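Things That Fit: a talk on sizes, lids, threads and other small agreements
Speaker notes, Tisgate Household Repair Circle, August 9, 2020

Opening (go slow, let people get settled)

Start with the jar. Hold it up, take the lid off, put the lid on a different jar. Say nothing for a second. Then: these two jars were bought years apart, in different towns, and the lid goes on as if they were born together. I find this thrilling, and by the end of the evening I hope a few of you will too!

Explain how I got hooked. I was clearing out my aunt's pantry in Clorkelholm in May and found 85 jars and a drawer of lids. I tried every lid. The whole afternoon went. Most of them fit most of the jars, and the ones that didn't fit were so close that I kept trying to force them, which is how I cut my thumb (show thumb, there's still a mark).

Ask: who has a drawer of lids at home? Wait for hands. Who trusts that drawer?

Part one: what a fit is made of

Two things have to be right. There's the size, and there's the play, meaning the bit of extra room that lets one part move into another. People always think about size and forget play. A drawer made to the exact width of its opening won't open. A peg the exact width of its hole needs a mallet, and then it needs another mallet to get it out again.

Pass around the two wooden boxes now. The first has a lid that drops on with a lovely soft puff of air. The second looks the same and sticks. Let people find out for themselves which one they've got. The difference between them is a few strokes of sandpaper.

Mention damp. In August the good box behaves like the bad one. Wood swells across the grain and hardly at all along it, so a square lid turns into a very slightly oblong lid in wet weather. Somebody will have a door story here, so leave room for it.

Building bricks are my favorite case of play done well. Kids press them together without any strength to speak of, they stay put when you lift them, and they come apart again when you want them to. Think how narrow that target is. Slightly tighter and small hands can't manage it, slightly looser and the tower drops its bottom half on the rug.

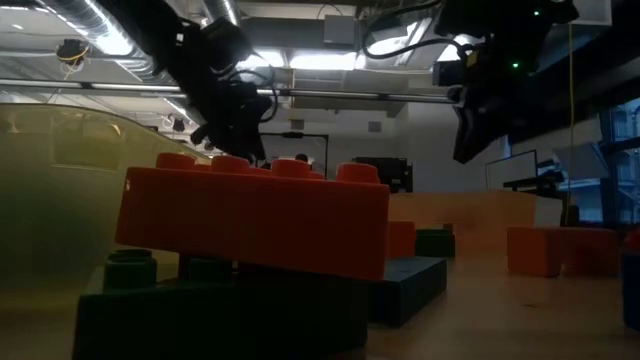 Then the grown-up version of the same problem, the hose connector. You want it tight against water and easy for cold fingers in October. The trick is to split the job: a rubber washer does the sealing, the thread just squeezes the washer. When a connector drips, almost everyone tightens it harder. Change the washer! They cost next to nothing and I've brought a bag of them, so please take one home.

If anyone asks about thread tape: it's for tapered pipe threads. A garden hose has a straight thread and a washer and doesn't want tape. I used tape on hoses for years, and I'm still a little embarrassed.

Part two: who decided?

Lead in with the screw story, short version. There was a time when a bolt and its nut were made as a pair in one shop, and if you lost the nut you went back to that shop. Repair people kept bolts and nuts tied together with string so they wouldn't get muddled. I love that detail. Show the string bundle from my toolbox, since I do the same with anything older than me.

Then shops began agreeing on the shape of a thread, how steep, how deep, how many turns to the inch. It took a long time and there was a lot of grumbling, and we still ended up with inch threads and metric threads living side by side in the same garage. Do the demonstration: start the wrong nut on the bolt, let it go two turns, feel it bind. Stop there. Going further is how threads get ruined. If it binds before you need a wrench, back off and check.

Paper next. Take a standard A-series sheet, fold it in half, and the half has the same proportions as the whole. Fold it again, same again. Do this live, it always gets a little noise out of the room. Then do it with letter paper so people can see it go squat, then long, then squat. I'm not here to pick a fight over letter paper (I print on it every day), but the folding is a beautiful thing and you should try it at your own kitchen table.

Pause for water.

Kitchen measures, only if we're ahead of time. Nesting cups, nesting bowls, baking pans that fit the oven rack with a finger's width left for air. Ask who has ever bought a roasting pan and found the oven door wouldn't close. I have. It was a very good pan and now it holds potatoes in the garage.
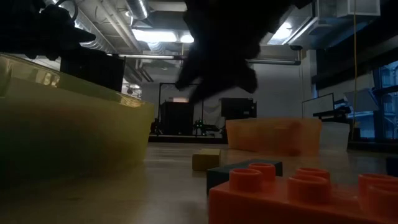 Stacking deserves its own few minutes. Anything that nests when it's empty has sloping sides, and sloping sides waste a little room when it's full. Anything with straight sides packs neatly full and takes up just as much space empty. You can't have both from one plain shape, and every cup, crate and flowerpot has made its choice. Show the flowerpots. Show the straight-sided crate. Then bring out the milk crate I've been hiding under the table, because the rim at the bottom drops into the top of the next one and that's a third answer, the one I'd marry.

Stuck flowerpots: cold water in the inner one, warm water around the outer one, wait, twist. Works for glasses too, if you're gentle and the water is only warm.

Part three: when the fit goes away

This is the sad section, keep it moving.

The Haldane is my example. Lovely old hand-cranked food mill, steel bowl, three feet that grip the rim of a pot. The maker changed the size of the hub at some point, and didn't change the name, so a disk from a later one rattles around in an earlier one. I have 7 disks at home and a single disk that fits. Read out what's stamped underneath before you buy parts for anything, and if there's no stamp, measure the old part and bring it along.

Gikosen jars went the other way. They kept the same neck for as long as I've been buying them, and you can put a brand-new lid on your grandmother's jar. For dry beans I reuse old lids with pleasure. For canning, buy new flat lids every time, the sealing ring is soft and takes a set after one use. Say this clearly, and say it twice.

Also phone chargers. Keep it to a sentence or we'll be here until midnight.
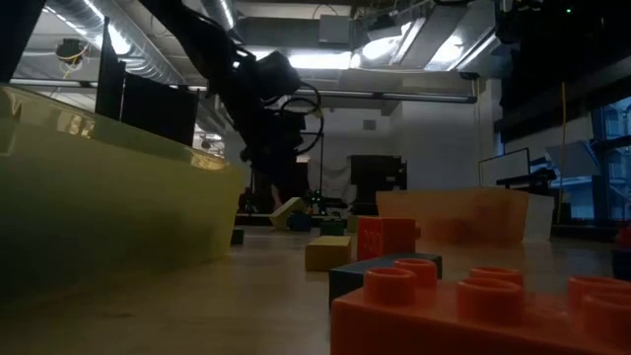 Yellow-green translucent bin on a pale tabletop.

What you can do at home (the handout covers this, so talk over it loosely)

Pick one size of food container and stick with it. Give away the strays, with their lids on, so the next person gets a full set. I did this last winter and the cupboard now closes.

Write sizes down where you'll need them. The furnace filter size goes on the furnace in marker. The mop refill goes inside the closet door. Bulb bases, vacuum bags, watch batteries, put them all in a note on your phone, and while you're at it, the inside measurements of your car trunk with the seats down. You'll feel ridiculous until the day there's a free bookcase on the curb.

Buy a thread checker if you fix bikes or old furniture. It's a string of little studs and nuts on a cable and it ends all arguments.

Keep one odd part of everything you throw out. My family disagrees with me on this and they have a point, so I'll say one small box.

Questions

Likely ones: why do sheets never fit the mattress (depth, measure the depth, mattresses got thicker), can you stretch a plastic lid (warm water, sometimes, and it shrinks back), what oil for a stuck jar (none, break the vacuum with a spoon edge).

Swap table opens after. Lids on the left, screws and bolts in the muffin tins, hose bits by the door. Collect both wooden boxes before people leave!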